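La pinza que no sabía soltar

Omport presentó en agosto su brazo para herboristerías con una promesa modesta: mover hojas secas sin romperlas. En el taller de Oltau falló 9 veces de 200. La empresa habla de «agarres incompletos».

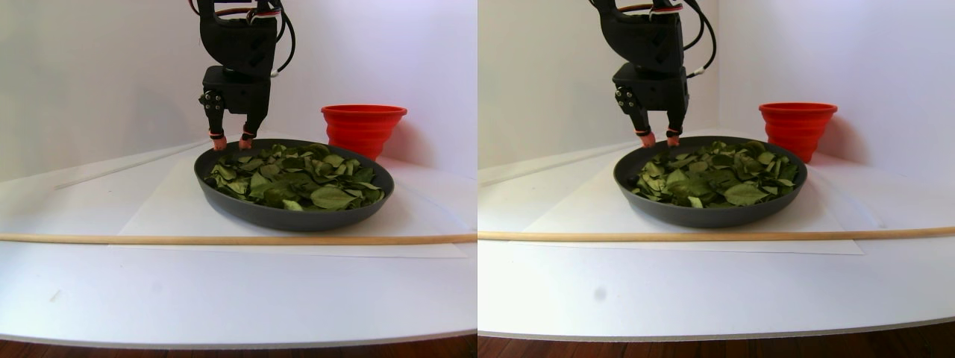 El eufemismo tapa lo serio —en 4 de esos fallos los dedos siguieron apretando tras la orden de parada—. Vilov, que firma el software, culpa a un sensor. Ya lo hizo con la versión 2. El informe completo sigue sin publicarse.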